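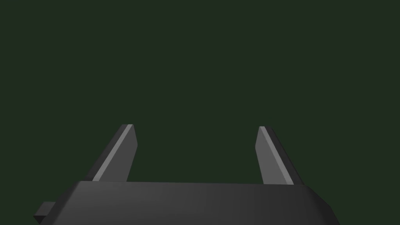 4. Setting up the Karidier water softener for first use

Read this section to the end before you open any valve. The work takes one morning for one person. You need a bucket, an adjustable wrench, a dry cloth and one bag of salt tablets. If the softener was stored in a cold room, let it stand inside the house for one night first.

4.1 Choosing the place

1. Choose a level floor near the main water pipe. The floor must carry the weight of the tank when it is full of salt and water.

2. Check that there is a drain lower than the overflow outlet. The overflow hose has no pump, and the water leaves it only by its own weight.

3. Keep a free space of 20 inches above the lid. You will need it each time you pour in salt.

4. Do not place the softener where the temperature can go below freezing, also not for one night.

Note: The garden tap should be connected before the softener, so that plants receive untreated water. Ask your plumber about this if the pipes are already inside the wall.

4.2 Connecting the water

1. Close the main valve of the house. Open the lowest tap and wait until no more water comes.

2. Put the Etim bypass block on the back of the softener and press until both clips close. You should hear two clicks. If you hear only one, take the block off, wipe the rings with a cloth and press again.

3. Connect the incoming pipe to the side marked IN and the outgoing pipe to the side marked OUT. Tighten the nuts by hand, then give each nut one quarter turn with the wrench.

4. Turn the bypass lever to BYPASS.

5. Open the main valve slowly and look at every joint for five minutes. If a joint is dripping, close the main valve before you tighten it.

Caution: Do not use sealing tape on the plastic nuts. The tape makes the thread too thick and the nut can split, sometimes only weeks later.

4.3 Connecting the drain and the overflow

1. Push the thin drain hose onto the outlet of the control head and fix it with the clamp.

2. Lead the hose to the drain. Leave an air space between the end of the hose and the highest level the water in the drain can reach.

3. Connect the wide overflow hose to the elbow on the side of the salt tank. Lead it down to the drain without any bend going upward.

4. Never join the two hoses together. Dirty water could come back into the salt tank.

4.4 Filling the salt tank

1. Pour two buckets of clean water into the tank. This is done only the first time - later the softener takes its own water.

2. Add salt tablets until the tank is half full. Use only salt which is sold for water softeners. Table salt and road salt will block the valve at the bottom.

3. Close the lid.

4.5 Setting the control head

1. Plug in the power supply. The display shows the program number and then a blinking clock.

2. Set the clock with the arrow keys and press OK.

3. Enter the hardness of your water. Your water company can tell you this value, or you can use the Ineck test strip from the plastic bag. Dip the strip for one second, shake it and compare the color after one minute.

4. Set the time for regeneration. The factory setting is two o'clock at night and it is good for most families. If somebody in your house works at night, choose an hour when no water is used.

5. Turn the bypass lever halfway to SERVICE and wait until the sound of air stops. Then turn it fully.

6. Hold the REGEN key for five seconds. The first regeneration lasts 90 minutes. Do not use hot water during this time.

Note: The first water after regeneration may look a little yellow. Open a cold tap and let it run until the water is clear.

4.6 After the first week

Look into the salt tank. If the salt has made a hard crust on top, break it carefully with the handle of a broom - do not hit the walls of the tank. In August and other warm and humid months this crust comes more often. If the display shows code 234, the drain hose is bent or blocked.

For questions, write to Jummai Onyeka, customer service, Trerkgate. Please give the serial number from the label under the lid.

Text of this section revised 1 March 2011.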